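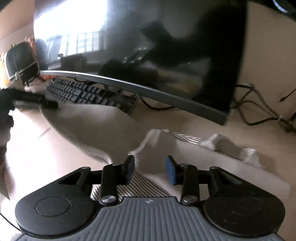

Ititz is opening its first clothing repair and swap shop in Zoltdale this July, and I'm so happy to finally be able to say that in public! My name is Sheldon Vachon, and I started Ititz at my own kitchen table with a secondhand sewing machine and a pile of my brother's torn work pants. The idea is simple. Most of us have a crumpled white top with thin dark stripes lying on the carpet somewhere, the kind of thing we liked a lot when we bought it and then quit wearing over a missing button or a tired hem. Bring it in and we'll fix it while you wait (if we can), or you can trade it for something else on the rack.

The new shop is on Sandhu Street, in the old shoe store next to the bakery. It's 900 square feet, with big front windows and a long cutting counter that I found at a school auction in Wallstead and had to saw in half to get through the door. We've got 9 sewing machines set up along the back wall, and you're welcome to use one yourself if you already know how. If you don't, come by on a Wednesday evening and we'll get you threading a bobbin before you go home. 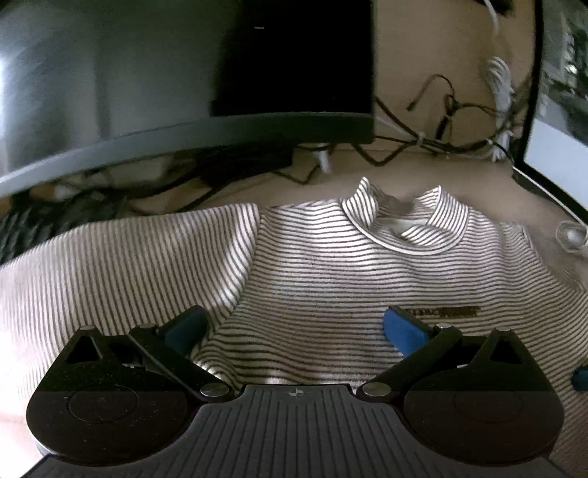
Basic repairs start at $9, and that covers buttons, small holes and simple hems. Zippers and linings cost more, so ask at the counter and we'll give you a price before we touch anything. Swapping works on credits – one wearable piece in, one piece out – and everything you bring should be washed first, please. We take shirts, sweaters, pants, skirts, dresses and coats in all sizes. No underwear or swimsuits, sorry!

Last year our pop-up table at the Wallstead market mended 2,000 pieces of clothing, and people kept asking where they could find us the rest of the week. Now I have an answer for them.

The first 20 people through the door on opening day get a free repair, and there'll be coffee and cinnamon rolls from next door. Doors open at 10 a.m. Reporters who'd like to look around early can ask for me at the shop any weekday afternoon. I'll be the one up the ladder, painting the trim.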